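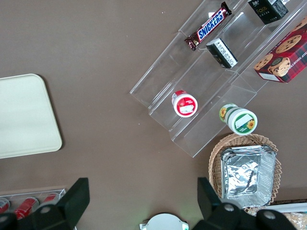 The Snack Shelf: An Update From the Second Floor

Regular readers will recall that in February we asked for ideas about the table by the copier, where the office snacks had been living in a cardboard box with one flap. We got 13 replies. Ten of them were about the copier.

The other three all said, in different words, that a person should be able to see what there is to eat without putting a hand in to the elbow. So Montserrat Ayala in accounts went shopping and came back with a clear acrylic display stand, the stepped kind that shops use for nail polish and small candles. It has changed our lives to the extent that a piece of plastic can.

The theory of the stepped stand is simple. Everything gets its own little stage and faces the public. A Snickers that would once have spent the spring at the bottom of a box now sits up on a tier like it's waiting for its portrait to be painted. It also gets eaten by mid-morning, so there's a price for fame.

We've learned a few things since the stand came in, and I pass them on for the benefit of the Kamport office, who have been asking, and whose own snack arrangement is a drawer.

Chocolate bars lie flat along a tier and behave themselves. Small boxes do not. Stand one upright and it falls over the first time anybody walks past with purpose, so lay it on its side and let it lean on the riser behind. Cookie boxes are too big for the thing and always will be. Ours is a red plaid one with chocolate chip cookies on it, and it goes half on the stand and half off, at the end, like a large dog on a small sofa. Kenji Nguyen-Tran has offered to build an extension. We have asked him to finish the coat hooks first.

Acrylic shows everything. Crumbs, thumbprints, the ghost of a caramel. Use a soft damp cloth and dry it right away. Paper towels leave it looking like somebody skated on it, and glass cleaner can make this kind of plastic go cloudy, which Montserrat read on the leaflet and then read aloud to all of us, twice.

Then there's the tray. The big cream one is for things you've brought in and want gone: birthday leftovers, the second bag of whatever was two for one, plums. Anything on the tray is free. Anything on the stand is on the honor system, 50 cents in the mug. I realize the difference between a tray and a stand seemed clear to everyone at the meeting, and I also realize the mug held a button and a bus transfer when I emptied it last week. We'll keep trying.

A word on non-food items. The stand is so good at making things look for sale that people have started putting other stuff on it. I have no quarrel with anyone's skin care, but if it isn't edible please keep it in your desk. Selamawit Dinsa spent part of an afternoon reading the fine print on a small box looking for the calories. The same goes for unmarked tubs. If you decant something into a little container with a lid, write on it what it is. Mystery has its place, and I'd put that place well away from where Vaida Sepp eats at four o'clock without looking up from her spreadsheet.

Restocking happens every 2 weeks. Kimie Fujimoto keeps the list, taped inside the cupboard door above the sink, and she'll take requests if you write them legibly and limit yourself to one line. "Something healthier" has been on there three times in the same handwriting. Kimie did buy a bag of dried apricots in response. It's still in the cupboard, should the author care to come forward.

Also on the list and under consideration: pretzels, the good crackers (whoever wrote this, which ones?), peanut butter cups, and soup, which has been crossed out and put back so many times the paper has a hole in it. Soup won't be going on the stand.

The table itself gets wiped down on the first morning of the month, and everything has to come off for it. If you can spare 10 minutes to hold a cookie box and look useful, see Kimie. The cardboard box with one flap has been kept, at Kenji's request, and is under his desk.

Current total in the mug: $6, plus the button. If it's off a navy cardigan, it's mine.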